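Where Does the Water Go When You Pull the Plug?

Print this page | E-mail this page

August 17, 2018
By the Orberg Water Museum learning team

Every day you use water to wash your hands, brush your teeth and flush the toilet. Once it goes down the drain it is called wastewater. It has a long trip ahead of it before it is clean again.

Under the sink

The first thing wastewater meets is a bent pipe called a trap. It is shaped like the letter U lying under the sink. A little water always stays in the bend. That water works like a cork – it stops smelly air in the sewer from coming back up into your home.

If a sink is not used for a long time, the water in the trap can dry up. Then the room starts to smell. Running the faucet for a minute fills the bend again.

Hair, grease and food scraps can get stuck in the trap and block it. Cooking oil is the worst. It is runny when it is warm, but it turns hard and sticky when it cools down inside the pipe.

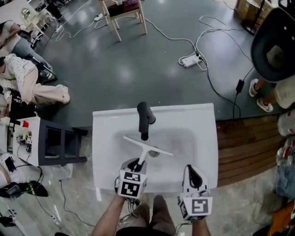 Under the street

From your home, the water runs into a bigger pipe under the street. This is the sewer. Most sewer pipes are laid on a slope, so the water flows downhill without any help. In flat places, pumps have to lift it up so it can start flowing down again.

In Orberg, the oldest sewer pipes are made of brick. The widest one is 8 feet across. It carries water from 2,000 homes to the treatment plant at Ferulton.

At the treatment plant

First the water goes through a screen, like a giant comb. The screen catches rags, sticks, wipes and anything else that should not be there.

Next the water sits in big, quiet tanks. Heavy bits sink to the bottom and make a thick mud called sludge. Grease floats to the top and is skimmed off.

Then tiny living things called bacteria get to work. They eat the waste that is too small to see. They need air to do this, so the plant blows bubbles through the water day and night.

After one more rest in a tank, the water is clean enough to go into the Serkum River. The whole trip from your sink to the river takes 19 hours.

Words to know

Sewer – a pipe that carries wastewater away
Sludge – the thick mud that sinks in the tanks
Trap – the bend in the pipe under a sink

Last updated: October 2018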